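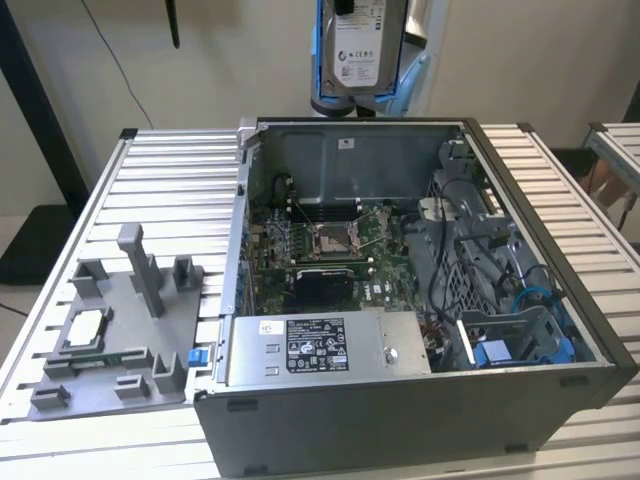 Preguntas frecuentes – Jornada de puertas abiertas en Skatevon

Última actualización: 19 de febrero de 2026

Desde que abrimos la inscripción me llegan las mismas dudas una y otra vez, así que las he juntado en esta página. Si la tuya no sale, escríbeme desde el formulario de contacto y la añado. ¡Contesto a todo el mundo, aunque a veces tardo un par de días!

¿Qué se ve exactamente en la demostración?

El desmontaje y montaje de un ordenador de sobremesa con brazos robóticos. Es el puesto que más gusta, con diferencia. Trabajamos con la torre tumbada y abierta, y las piezas van y vienen entre la caja y una bandeja gris con soportes que está al lado: el disco duro, la memoria, el procesador... Yo explico lo que va pasando y podéis interrumpirme cuando queráis (de hecho lo prefiero, que si no me embalo).

¿Es un espectáculo preparado o es trabajo de verdad?

Es el mismo trabajo que hacemos cualquier otro día dentro del proyecto Cheon, que va de recuperar componentes de equipos retirados. No hay coreografía. Si un agarre no sale a la primera se repite, y a mí esos momentos me parecen de lo mejor de la visita, porque ahí es donde se entiende lo difícil que es coger una pieza pequeña sin dedos humanos.

¿Por qué el disco lleva un marco azul?

¡La pregunta estrella de la edición de agosto! Es el soporte de plástico con el que el disco se coloca en la torre. Para nosotros es una suerte, porque tiene los lados rectos y el hueco de destino está bastante bien definido. El disco va cogido en vertical, con la etiqueta a la vista, y así también es fácil seguirlo desde la zona de público.
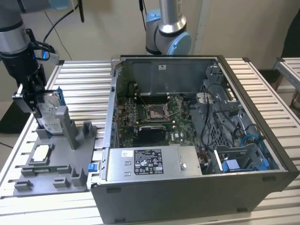
El disco duro en la pinza, justo encima de la bandeja de piezas.

¿Para qué sirve la bandeja gris?

Para que cada componente tenga su sitio y el robot no tenga que buscarlo. Está impresa en 3D y cada hueco tiene la forma de lo que va dentro: una ranura larga para el módulo de memoria, un rebaje para el procesador y así. La nuestra la hemos rediseñado no sé cuántas veces – los postes altos fueron una discusión de semanas – y si te interesa el tema te enseño con mucho gusto las versiones descartadas, que guardo en un cajón.

¿Cuántos brazos hay?

En este puesto, dos. Uno puede ocuparse de una pieza mientras el otro espera o se prepara para la siguiente. Cuesta un poco acostumbrarse a mirar a los dos a la vez, ya te aviso.

¿Cuánto dura la visita?

90 minutos en total, contando la charla de bienvenida y el rato de preguntas del final. La demostración se repite en cada turno, con lo cual da igual a cuál te apuntes.

¿Hace falta saber de robótica o de informática?

Nada de nada. Han venido familias, estudiantes de FP, gente jubilada que arreglaba radios y algún ingeniero que se quedó hasta que apagamos las luces. Si nunca has visto un ordenador por dentro, mejor todavía: con la tapa quitada se ven la placa, la fuente de alimentación y la jaula de los discos, y voy nombrando cada cosa. 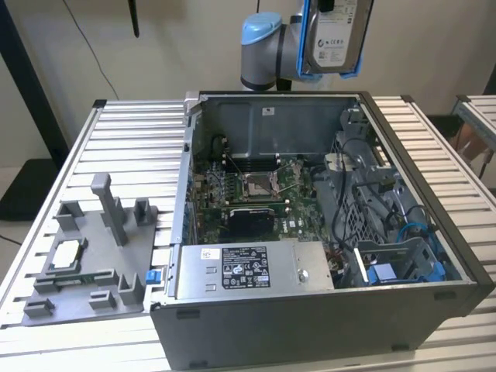

Brazo, disco y torre abierta sobre la mesa de perfiles de aluminio.

¿Puedo tocar los robots?

Los que están en marcha, no, y tampoco se puede pasar de la línea del suelo. En la sala Fustison tenemos una mesa con placas y discos viejos que sí se pueden coger, darles la vuelta y destornillar sin miedo.

¿Se pueden hacer fotos y vídeos?

Sí, todas las que quieras, pero sin flash. Si sale otra persona en primer plano, pregúntale antes.

¿Cómo llego y dónde aparco?

Estamos en el parque empresarial Tistlow, nave 3427. El aparcamiento de visitantes queda detrás del edificio y el código de la barrera es 3266. Si vienes en autobús, bájate en la última parada y sigue los carteles amarillos.

¿Cuánto cuesta?

Es gratis, con inscripción previa. Este año hemos sacado 1000 plazas repartidas entre todos los turnos. Si ya tienes la tuya y al final no puedes venir, anúlala desde el mismo correo de confirmación, que hay lista de espera.

¿Pueden venir niños?

¡Claro! A partir de ocho años y siempre con una persona adulta. Para grupos escolares hay turnos aparte por la mañana, y esos se piden por el formulario indicando el curso y cuántos seríais.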